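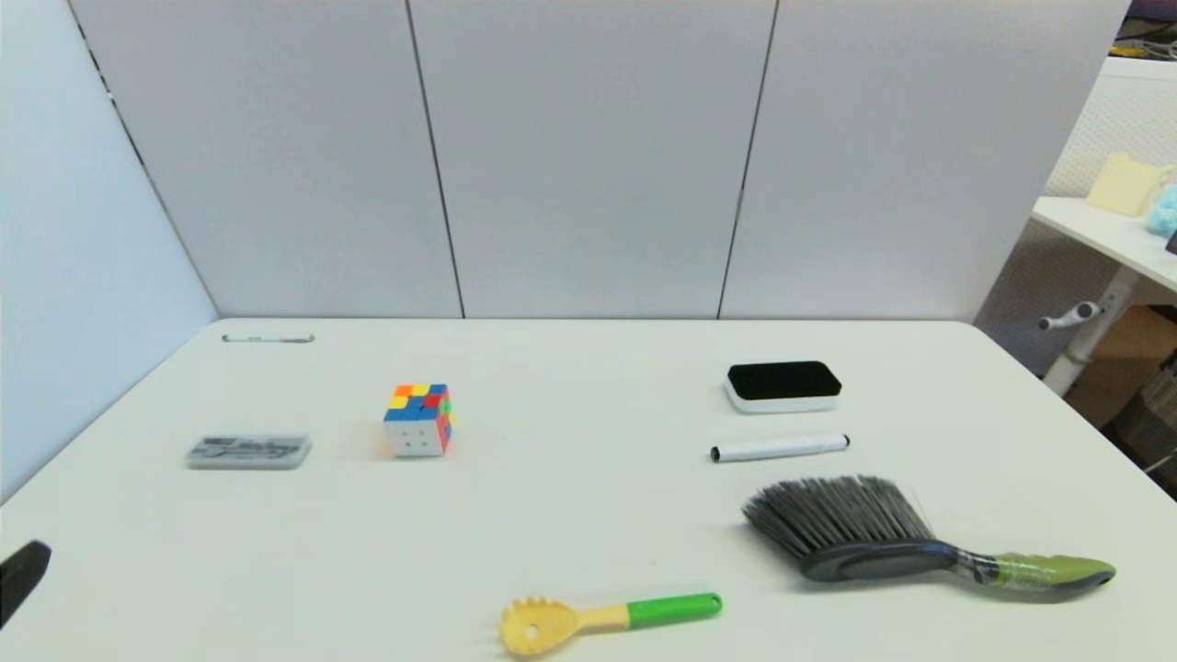 Table as set for the tidy-up task, brush on the right.

Taped objects in a tabletop test set: allowed or not?

Asked by Na-rae Woo, Thursday, November 21, 2024

We run a tabletop pick and place test with a fixed set of household and office things: cube, marker, whiteboard eraser, pasta server, brush and so on. Our sheet says each object must be "as listed, unmodified". The brush has clear tape wrapped round it where the head meets the handle. Do the runs with it still count? We have 21 so far and I would like to avoid doing them again before December. The grasp is meant to be on the green part of the handle, clear of the tape.

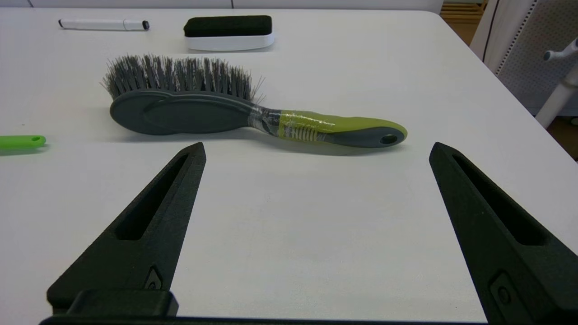
Edin Golob replied:
Depends who reads the results. If it stays in your own lab, keep the runs and write the tape down. If you compare with another site then no, "unmodified" means unmodified. Tape changes the friction and it is shiny, so depth cameras can give you holes there. Planning the grasp on the green part helps with the first problem and does nothing for the second.

What we do at Hirkach:
Any repair gets a line in the object log, with the date and a close photo.
Weigh the object again after the repair. Ours must be within 6 grams of the listed weight.
A repaired object gets a new ID. Old runs stay under the old ID.
If the repair is on a surface the fingers may touch, the object is retired.

Were all 21 done with the tape on? If it went on partway through you have two objects in your data and should split them.

Na-rae Woo replied:
Not all. The first 9 were before the tape. I will split them and give it a new ID.

Da-eun Seol replied:
just buy a new brush, they cost nothing. buy two of everything next time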